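Estantería Skalby de Sunoletti: mi opinión después de llenarla hasta arriba

Mayo de 2026

Llevaba mucho tiempo queriendo poner orden en el cuarto de atrás, que en esta casa sirve de despensa, de trastero, de taller de costura y, cuando viene mi cuñada, de dormitorio. Había probado con baldas de pared (la pared es de las que se deshacen en cuanto ven una broca), con un armario heredado que olía a alcanfor y con el sistema de ir apilando cosas y rezar. En abril me decidí por fin y pedí la Skalby en Abdella, que es donde compro casi todo lo de casa desde que cerró la ferretería de mi calle.

Me costó 164 euros con el envío incluido. Barata no es, sobre todo si una la compara con las metálicas de supermercado, que yo también he tenido y que se bambolean solo con mirarlas. Dudé bastante entre esta y la Skombridge, que es más ancha y trae ruedas, pero mi suelo tiene una caída hacia la ventana y ya me veía persiguiendo las conservas por el pasillo.

El paquete llegó en una sola caja, plana y muy pesada. Pedid ayuda para subirla si no tenéis ascensor, de verdad. A mí me echó una mano mi vecino Tadeusz Bednarek, que además se quedó al montaje, se tomó dos cafés y opinó sobre todo, que también se agradece. Las piezas venían bien protegidas con cartón, sin apenas plástico, y solo una balda traía un roce pequeño en la esquina, que ha quedado mirando a la pared.

El montaje se hace a golpe de maza de goma, sin tornillos. Las patas van en dos tramos que encajan uno sobre otro, y los travesaños entran por unas ranuras y bajan hasta hacer clac. El folleto son puros dibujos, sin una palabra, y el dibujo del paso cuatro está pensado para alguien con más imaginación espacial que yo: pusimos los travesaños centrales del revés y hubo que sacarlos. Salen, pero con paciencia. Mi consejo es montarla tumbada hasta la mitad y levantarla entonces, porque de pie y desde cero se abre por los lados como un acordeón.

Una vez armada tiene 725 milímetros de ancho, y aquí os pido que midáis bien, porque esa cifra es la de las baldas y las patas sobresalen un poquito por cada lado. Yo la tenía pensada para un hueco entre la puerta y el radiador y entró tan justa que tuve que quitar el rodapié. Culpa mía por fiarme de la ficha y no leer la letra pequeña.

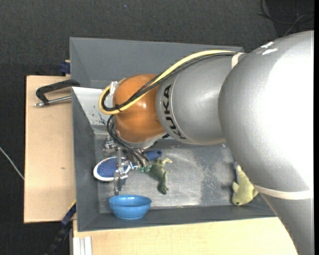
Dos cajas grises y un brazo KUKA por encima.

Y ya que sale el tema de las cajas: la estantería no las trae, y sin ellas pierde mucho. Las baldas son lisas y profundas, y lo que se queda al fondo desaparece hasta Navidad. Yo acabé comprando varias abiertas por arriba, sin tapa, y ahora tiro de la caja como si fuera un cajón. Las legumbres van en una, los paños en otra, y hay una tercera para pilas, bombillas y cables que no sé de qué son pero que me da apuro tirar. Las etiquetas las hice a mano en cinta de carrocero y se leen estupendamente.

De peso va sobradísima. El fabricante dice que aguanta 300 kilos repartidos entre todas las baldas. Yo no he llegado ni de lejos, pero abajo tengo las garrafas de aceite, la máquina de coser vieja (la de hierro, la de mi madre) y los botes de tomate, y no ha cedido nada. La balda de arriba sí la noto más floja si la cargo solo por delante, así que ahí he puesto las mantas y el papel de cocina.

Lo que menos me gusta es el acabado de los cantos. Por encima están bien, pero por debajo hay rebaba, y me llevé un arañazo pasando la bayeta. Se arregla con una lima en cinco minutos, aunque por este precio me parece que esos cinco minutos los tendría que haber puesto Sunoletti. Escribí para comentarlo y me contestaron amablemente que trasladaban la sugerencia. También echo de menos unas patas regulables; vienen con unos tapones de goma y nada más, y con mi suelo torcido tuve que calzar dos esquinas con cartón doblado — muy elegante no queda, pero ahí sigue.

El anclaje a la pared viene incluido y hay que ponerlo, sobre todo si tenéis niños o un gato como el mío, que escaló hasta arriba la primera noche y durmió encima de las mantas. Los tacos que trae no sirven para paredes blandas. Compré unos específicos por muy poco dinero y santas pascuas.

¿La volvería a comprar? Sí, y de hecho estoy mirando otra para el lavadero, a ver si la rebajan. Le quito puntos por los cantos y por el dibujo del paso cuatro, y se los devuelvo casi todos porque por primera vez en años encuentro el azúcar a la primera.

Lo mejor: firme, sin tornillos, mucho fondo.
Lo peor: los cantos por debajo, las patas sin regulación, el folleto.

Si alguien la ha puesto en una cocina con vapor, que me cuente en los comentarios cómo le va, que en el lavadero hay bastante humedad y no me acabo de decidir.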